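Dark lint on white floor tile after sorting dark laundry – how to stop it?

Asked in Laundry & Floors
Viewed 1,968 times

I sort darks straight onto the floor before folding. The floor is white, large square tiles, thin gray seams. Any black cloth dropped on it leaves fine fibers, and they collect along the seams where the broom skips over them. Vacuum on the hard floor setting gets most but not all. Dryer is an Amrani, lint screen cleaned every load. Is this a floor problem or a laundry problem?
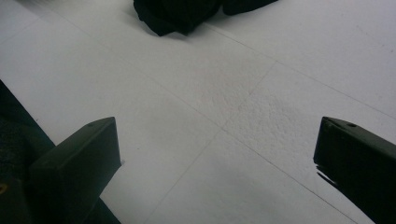

Urmila Rastogi
Laundry problem. The tile only makes it visible. Wash new darks separately for the first few loads, inside out, cold, short cycle. Spin at 400 for knits, 900 at most for cotton. High spin rubs the fibers loose. For the seams use a dry microfiber pad, pulled along the line and not across it. Do not wet mop first – wet lint sticks in the grout and has to be picked out.

14 people found this helpful

Reply from Litley
Put a sheet down.

2 people found this helpful

Reply from Emgate
Agree with the first answer on spin speed. I would add that knits should be handled apart from the rest of the pile. A sweater sheds more when it is left bunched and dragged than when it is lifted and folded once on a flat surface. Mine go on the bed, sleeves in, folded in thirds, then on the shelf. A fabric shaver helps if there is pilling, but do that over a trash can. 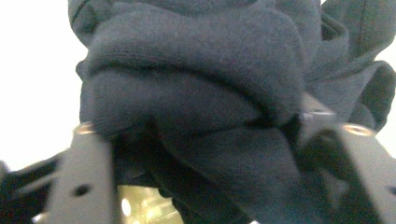
Dark navy knit, bunched up.

Also check the vacuum brush. Hair wound on the roller cuts pickup on hard floors.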